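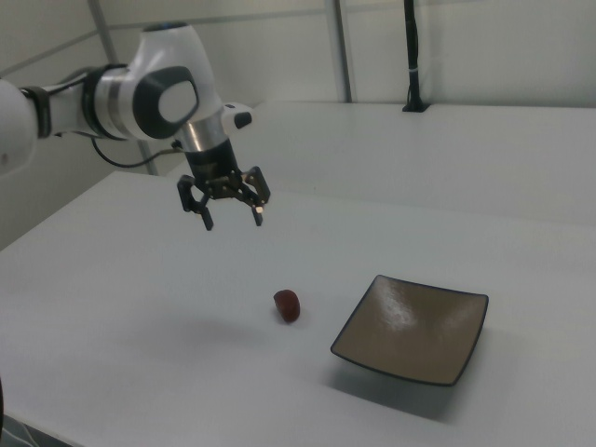 Besuch beim Tag der offenen Tür von Hava

Am Dienstag war ich mit meinem Kollegen Dehua Li bei Hava. Die Firma verkauft Geschirr für Restaurants und kleine Cafés, und einmal im Jahr, im Juli, öffnet sie für Besucher das Haus. Wir sind mit dem Bus gekommen und waren um halb zehn dort.

Zuerst hat uns Frau Meifang Xiao das Lager gezeigt. Dort stehen fast 2.000 Teller und Schalen als Muster in den Regalen. Man darf alles in die Hand nehmen, was mir sehr gefallen hat. Ich habe lange bei den quadratischen Schalen gestanden, die flach sind und leicht hochgezogene Ecken haben. Innen glänzen sie braungrau, der Rand ist dünn und schwarz. Auf einem weißen Tisch wirkt so eine Schale ruhig, und etwas Kleines und Dunkelrotes passt gut dazu.

Danach gab es einen Vortrag über Glasuren. Leider habe ich nicht alle Fachwörter verstanden, aber Herr Jinlong Kang hat meine Fragen geduldig beantwortet. Die Serie heißt Drisora und wird in Kartons zu 200 Stück geliefert. Für unser Café ist das zu viel, wir haben deshalb nach einer kleineren Menge gefragt. Die Antwort bekommen wir per Post.

Der Eintritt war frei, für das Mittagessen muss man sich vorher anmelden.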